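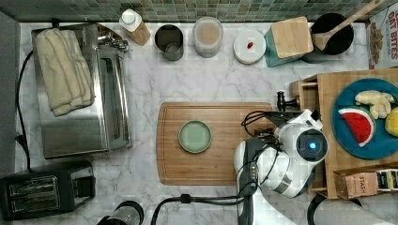

Pirjo Sjöberg
Thread on wood cutting boards and moisture. Mostly about why they cup, what oil does and does not do, and how I flatten the ones people bring me. Long. Mute if you own glass.

Wood trades water with the air all the time. Leave a board in a room at steady humidity and it settles at a moisture content that matches the room. Change the humidity and the content drifts to a new value over days or weeks.

Below a certain point (fiber saturation, somewhere near 30 percent for most species) losing water makes wood shrink. Gaining it back makes wood swell. Along the length of the grain the change is small enough to ignore. Across the grain it is not.

Across the grain there are two directions and they differ. Tangential, following the growth rings, moves the most. Radial, from the center of the tree outward, moves less. For hard maple the ratio is a bit over two to one. Most of the trouble comes out of that ratio and the fact that people wet one face.

Cupping, the ordinary kind: one face takes on water, swells, and the board curves away from it. Rinse the top, lay it flat on the counter to dry, and the top dries in open air while the bottom sits against stone and stays damp. By morning the edges have lifted and it rocks.

The fix for a fresh cup is dull. Put the hollow side down on a slightly damp towel, leave the other face open, check it every few hours. Many boards come back overnight. A board that has been cupped for a year usually stays cupped.

Do not put it in the oven to speed things up. Do not stack encyclopedias on it either. Weight on a board with uneven moisture holds it flat while the weight is there.

Drying position does more than any finish. On edge, both faces open to the air, a gap on each side. If it has to lean, lean it at a steep angle and turn it around halfway through.

If you wash one face, wet both. It feels wasteful. It keeps the two faces within sight of each other on moisture, and the curve mostly doesn't happen.

Construction, short version.
Face grain: wide flat boards glued side by side, or one slab. Cheap, pretty, moves the most across its width.
Edge grain: narrow strips turned on edge. More stable, more glue lines.
End grain: blocks with the fibers pointing up. Kind to knives, drinks liquid, heavy.

End grain has a second problem. Both horizontal directions are now across the grain, so the block grows in length and width. Any frame glued around it with long grain will not grow along with it. Either the frame opens at the corners or the block splits. I have seen both on the same board.

Same goes for breadboard ends glued solid across a face grain board. The end strip barely changes in length. The field behind it does. Something has to give, and in a heated house that is usually in January.

Juice grooves. A groove cuts into the top face and exposes short grain where it crosses the ends. Those two runs soak up more than the side runs do. If your board has gray fuzzy patches, look at the end runs of the groove first.

A groove also sets a limit on how many times the board can be flattened. Every pass takes depth off it. I measure groove depth before I quote anything, and on an old board it is sometimes down to a shadow. At that point you rout it again or plane it off and have a plain board.

Oil. There are two families and people mix them up.
Non-drying: mineral oil. Sits in the pores, never hardens, washes out slowly, gets topped up.
Drying: raw linseed, pure tung, some walnut oils. These react with oxygen and turn into a soft solid in the wood.

Neither family seals the board. Oil slows liquid water at the surface, and it buys you time between spill and wipe. It does much less about vapor. A well-oiled board still swells in a wet summer, just with some lag.

Wax on top of oil helps a little more with liquid water, for as long as it lasts. On a board that gets a knife every day, that isn't long.

Olive oil, sunflower oil, and so on: they neither dry properly nor stay clean. They go sticky and start to smell. Once that is deep in the pores you are sanding, and the sanding paper clogs every few strokes.

I ran a small comparison last winter, as much to settle an argument in the shop as anything. Four oils, offcuts from one maple plank, all cut in sequence so the ring angle matched. Each piece 200 mm across the grain.

The four: Wavix (mineral oil with wax), Janetti (plain mineral oil), Amaral (tung, no solvent listed), Vuveck (a linseed blend). Plus one bare piece as control. All pieces weighed and measured dry, then coated per the label.

Cure time before testing: 42 days. The two mineral products don't cure, so for them it was just sitting on a shelf. I wanted all the pieces to have the same history.

Test one, liquid. A wet cloth on the top face for an hour, then weigh. Bare took on the most, as expected. Janetti next. Wavix and Vuveck too close to separate on my scale. Amaral least.

Test two, vapor. Closed tub with a tray of salt slurry to hold the humidity high, 11 days, weigh and measure the width. All the pieces swelled. The spread between best and worst finish was smaller than the spread I get measuring the same piece twice with cold hands.

So on vapor I have no ranking to give you. If anyone wants to repeat it with more pieces and a better caliper, please do. One plank, one piece per finish, one person reading the numbers. Treat it accordingly.

Test three was supposed to be knife wear followed by the wet cloth again. I gave up on it. I couldn't make repeatable cuts by hand, and a jig was going to take longer than the rest of the test put together.

What I use: mineral oil on end grain, tung on edge grain and face grain. The reason for end grain is that it drinks so much that waiting on tung to cure becomes a hobby. Four coats and you are well into spring.

Application, mineral: board fully dry, flood it, leave it overnight, wipe off. Repeat until the surface stays wet-looking for an hour. Do the edges and the underside too. An oiled top over a bare bottom is an uneven board by design.

Application, tung: thin coats. Wipe off everything that hasn't gone in after half an hour. Leave a day or more between coats, longer when it's cold. A thick coat wrinkles, and then you get to scrape it.

Rags with any drying oil on them can heat up by themselves and catch fire. Spread them flat outdoors until they are stiff, or keep them under water in a closed metal can. Never in a ball, never in the kitchen trash.

Nut allergies: tung comes from a seed, walnut oil from a walnut. Ask before you finish a board for someone else. Mineral oil avoids the question.

Flattening, since I get asked. Find out if it is twisted or cupped before touching it. Two straight sticks, one at each end, sight across the tops. Parallel means cupped at worst. If they cross, it is twisted and you have more work.

Let it sit in the room for two weeks first. Flattening a board that is still moving means flattening it again later, with less board.

I plane face and edge grain by hand, diagonal passes, then along the grain. End grain I run through a router sled with light passes. Do not feed end grain into a thickness planer. People do it and some of them get away with it.

Take the same amount off both faces where you can. The outside of a thick board is often at a different moisture than the core, and opening up one side only can start a new cup by the next day.

Grits: 80 if there are tool marks, then 120, 180, and stop at 220. Between the last two, wipe with a damp cloth, let the fibers stand up, let it dry, and sand them off. Skip that and the first wash will do it for you.

Cost of having it done. My shop charges 115 for a flatten and re-oil on a normal-size board, groove included if there is depth left. A new edge grain board can cost less than that. I tell people so, and about half go ahead anyway.

Not worth saving: splits that run through a glue line and into the wood on both sides, black staining that is still there after a couple of millimeters, anything that has been through the dishwasher more than once. The glue is usually tired by then even if the wood looks fine.

Hairline glue line openings on the end: dry it thoroughly, work waterproof wood glue in with a thin blade, clamp, leave overnight. Wait at least a day before oiling. If there is already oil in the crack the glue won't take, and the joint has to be sawn out and redone.

Smell (onion, garlic, fish): coarse salt and half a lemon, scrub, rinse both faces, stand on edge. It lightens the surface a little. Re-oil after it dries.

Rubber feet: good. They let air under the board. Use stainless screws and keep the holes short of the middle. The downside is that the board only has one working face from then on, so pick the better one.

Bamboo, because somebody will reply. It's a grass, glued up in strips, and it cups less than I would like to admit. The strips are hard and there is a lot of glue between them. My knives need the stone more often when I use one. Oil it the same way.

Storage for the dry season: keep it away from the radiator, off the top of the fridge, out of the gap next to the oven. In December I move the thick ones to the hallway, where the air is cooler and changes less.

I have the raw weights from the liquid test in a spreadsheet, units in grams, one tab per oil. Reply if you want it. The vapor tab has a gap on day six where I forgot to write the number down.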